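Satside Forum > Bikes and Parts
Slip-on grips creeping under load
2019-05-01, posted by flatbar_381

Commuter bike, plain flat bar, 22.2 mm ends. The right grip rotates toward me on climbs. Hairspray held it for 13 rides. Bar is clean aluminum, no paint under the grip. What is the correct fix short of buying lock-ons?

torque_notes wrote:
Hairspray leaves a thin film and it softens when water gets in at the inboard end. Degrease the bar and the bore of the grip with isopropyl alcohol, let both dry, then refit using alcohol only. Leave it overnight.
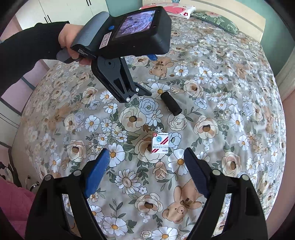 Measure the bore as well. A grip that has been stretched over a worn bar will not recover, and no adhesive makes up for that. Mine came off the bar at 5 years old and I should have replaced them sooner.

Wako wrote:
Disagree on alcohol only. It works on a new, tight grip. On anything with wear you want a proper grip glue, a thin coat on the bar, none in the bore. Removal means cutting, so accept that first.

torque_notes wrote:
Cutting a grip to fix a brake lever clamp is poor practice on a commuter. Two turns of safety wire in the end grooves does the same job and comes off with pliers.

Wako wrote:
Wire ends catch gloves. I stopped using it in July.

flatbar_381 wrote:
Bore is loose at the outer end, tight at the inner. I will order new grips from Flalta and fit them with alcohol - glue only if they move.

Comments (3)

ploltell_rider: Check the end plug too. A missing plug lets water in from the outside.

gear294: Compressed air gets old grips off without cutting. Cover the other end of the bar first.

hex5: Lock-ons. One bolt each.

Contact the moderators | Copyright Satside Forum | Back to top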